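El turno de puertas

Marzo. Texto de la redacción de Cuadernos Skelow

En Calta las puertas se abrían a mano hasta que llegó el Yoon. Yo llevaba diez años en mantenimiento y tenía las muñecas hechas a eso: abrir, mirar la holgura, cerrar, apuntar. Hacíamos 45 por turno entre dos personas.

La empresa nos sentó delante de una pantalla. Antes de tocar una puerta de verdad, el Yoon tenía que abrir 1000 en el simulador, y alguien con oficio debía decir si lo hacía bien. Ese alguien era yo. Mi compañera pasó al almacén de Grerik, a media hora en autobús, y dejó su taza en el armario.

El primer día me explicaron los botones. Verde si el movimiento valía, rojo si no, y una casilla para comentarios que, según la encargada, leía todo el mundo. Escribí que a una puerta pesada no se le tira de golpe, que primero se nota el peso y luego se acompaña. Me contestaron que pusiera un número.

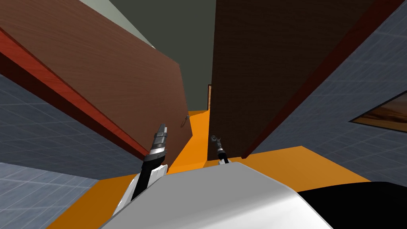 A media mañana ya me dolía el cuello en vez de las manos. En el simulador las puertas no chirrían. Tampoco huelen a barniz ni se hinchan con la lluvia, y eso también lo escribí en la casilla. El miércoles vino un técnico y me preguntó qué quería decir con «hinchadas». Bajamos juntos al pasillo del sótano y le hice empujar la del cuarto de calderas. Empujó dos veces. Luego sacó el cuaderno.

Desde entonces baja cada semana con una lista. Yo le enseño las puertas malas y él las mete en el programa. En la nómina sigo siendo oficial de mantenimiento y cobro lo mismo.

Mi compañera llamó una noche para preguntar cuántas llevaba el robot. Le dije que 69 verdes. Me preguntó por la taza. Le dije que seguía en el armario, y quedamos en que se la llevaría el domingo.

Última actualización: marzo
Contacto | © Cuadernos Skelow | Volver arriba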